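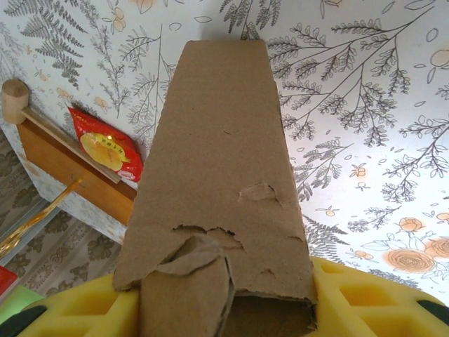
Prandside wrote that the index of a court bundle is built from the file names and never from the titles typed in the matter screen, so please would we send the file names exactly as they are on our disk, with all the accents and spaces.

Thank you for the quick answer. I am sending them in the attached list. I repeat the problem from the beginning, so that everything is in one place for the next colleague who opens this ticket.

Ticket: bundle index stops at page 39
Product: Starance, bundle module
Office: Flesmont, litigation department
Opened: 2019-03-17
Priority: high (hearing in May, but the other side must receive the bundle much earlier)

What we do: we open the matter, choose the documents for the trial bundle, put them in order by date and press Create bundle. Starance makes one PDF with page numbers at the bottom and an index at the front.

What we expect: every document is in the index with its correct page.

What happens: the index is correct until page 39. After this page the documents are still in the PDF and their page numbers are printed well, but the index has no more lines. There is no error message. The status says Completed in green, and for this reason we did not notice it the first time.

What I have tried already:

I closed Starance and signed in again. Same result.

I created the bundle on a colleague's computer with her own login. Same result, so I think it is not my computer.

I removed the medical report, which is the longest document and was scanned at high quality. I was quite sure it was the guilty one. The bundle was created faster, but the index stopped at the same page.

I changed the order from "by date" to "by type". Now the index stopped much earlier, on the second line. This was the first useful sign, I believe, as the problem moved together with one of the documents.

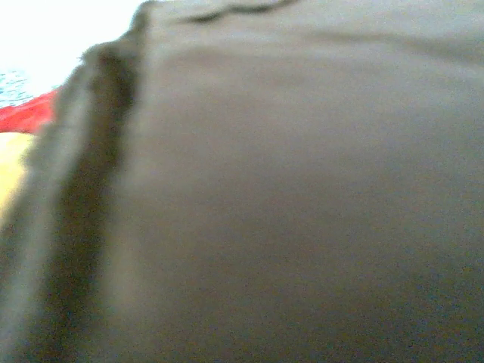

With the new order I could see which document comes directly after the last good line. In both cases it is a letter from Ó Dálaigh, the solicitors for the defendant. We save each letter with the name of the firm that sent it, so the file name begins with Ó. We have 2 letters from them in this matter. I took both out, created the bundle again, and the index was complete to the last page.

Then I put the letters back under the names "O Dalaigh letter 1" and "O Dalaigh letter 2", without accents. The index was again complete.

So we have a way to continue, but I would not like to close the ticket yet. My questions are these:

1. Is it safe to rename a file after it has been disclosed? The list of documents which we already served gives the original names, and the two lists should agree.

2. Can the title in the index be corrected by hand after the bundle is created? It is not polite to write the name of another firm wrongly in a paper for the court.

3. Did this start with version 4? In the old version we had letters from the same firm in other matters and I do not remember such a difficulty, but I have not checked those bundles line by line.

4. Could the status show a warning when the index has fewer documents than the bundle?

Update, same ticket: Prandside confirmed the fault with our file names on their test system. They say that a capital letter with an accent at the very beginning of the name is read as the end of the list, and in the middle of a name it does no harm. I tested this with "Letter Ó Dálaigh" and it is true, the index is complete and the name is written correctly. We will use this form until the correction arrives.

Questions 1 and 3 are still open. For question 2 they sent me the page of the manual about editing the index, but the Edit button it describes is grey on my screen. Please tell me if this needs a different permission, or if I should open a separate ticket for it.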